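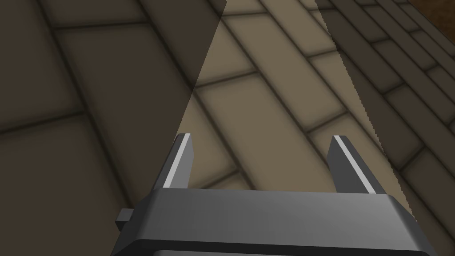 November
By Leena Heiskanen

I've been putting off replacing our kitchen step stool for so long that my husband started calling it "the situation." The old one wobbled, one of the feet had gone missing, and I'm short enough that I need a stool for pretty much every shelf above the toaster. So I finally bought the Fernow folding step, the two-step version, and I've had it long enough now to have opinions!

First, the price. I paid $75, and yes, I winced. You can get a folding step at the hardware store for $30 and it will hold you up just fine for a while (mine did, until it didn't). What pushed me over was the hinge. I went and opened and closed the Fernow in the store more times than was polite, and it folds with one hand, no pinching, no kicking at the bottom bar to get it to lock. The guy at the register had clearly seen this before.

It came fully assembled except for the little rubber feet, which you push on yourself. Three went on easily. The last one fought me for a good ten minutes on a Sunday morning and I ended up softening it in a mug of hot water. After that it slid right on and it hasn't budged.

What I like most is how wide the top step is. I can turn sideways on it without doing that nervous shuffle, and there's room for both feet plus whatever I've just taken down from the shelf. The tread has a grippy surface that works in socks, though it does collect flour like you wouldn't believe. I go at it with an old toothbrush.

Now the grumbles. It's heavier than it looks. I carry it from the kitchen to the hall closet a lot and I notice it by the end of a cleaning day. It also doesn't stand up by itself when folded, so it has to lean on something, and it leaned on our nice wall and left a gray smudge. I put a couple of felt pads on the back edge and that took care of it — should have come in the box, though, at this price.

And the handle! It's the right height for me, but my husband is tall and says it hits him right in the shin when he's on the top step. He changes maybe 4 light bulbs a year, so I'm not losing sleep over it.

I did look at the Zilia before buying. It's prettier, and it comes in a lovely dark green, but the steps are narrow and I felt perched up there like a parakeet. If you only need to reach one shelf now and then, you might like it better than I did. For me it was the Fernow, and I'd buy it again, felt pads and all. I'm already eyeing the three-step one for the garage, if I can talk myself into it before Christmas.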